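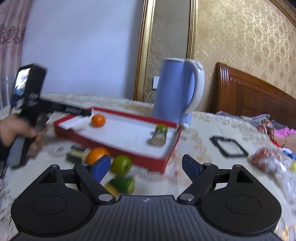

2 min read

Figure 3. Fruit-to-box task, seen from the camera on the gripper. The blue finger pads are open around the green fruit; the red box is the target.

4.2 Comparison of finger pads

We compared two sets of finger pads on the same hand-held gripper body. The Avness pads are firm and keep their shape under load. The Jikness pads are softer and bend around whatever is held. Nothing else was changed between the two conditions: the linkage, the camera mount and the controller settings were those given in Section 3.

Trials were run on a household table with its usual cloth left on. The operator picked up one item at a time and placed it in an open box (Figure 3). Items included oranges, smaller green fruit and objects lying on their side. A trial was scored as a success if the item was inside the box when the fingers opened and stayed there. Items that rolled out of reach before the fingers closed were scored as failures and were not tried again.

We recorded 201 trials in total. Of these, 16 were left out of the analysis, all of them for gaps in the camera track. Fast wrist turns close to the table caused most of the gaps, as the view was then filled by the item and the cloth and the tracker had few fixed points to follow. Motion blur made this worse. A shorter exposure would help, but the images became too dark for indoor use in our early tests at Ibarra.

In the trials that remained, there were 20 failures with the softer pads and 43 with the firm ones. The gap was widest for small round fruit. With the firm pads the usual fault was a grip above the widest point of the fruit, which pushed it down and away as the jaws closed. The softer pads allowed more error in height. For the oranges we saw little between the two sets.

The softer pads were slower to let go. Small items sometimes clung to one finger and had to be shaken free over the box, and this added to the trial time. Skarphéðinn Holst and Yolanda Tran scored the recordings separately and settled differences by watching them again together. We used the softer pads for all later work with the Erkari arm.

0 comments · 16 shares

© 2024 The authors. Contact the authors | Back to top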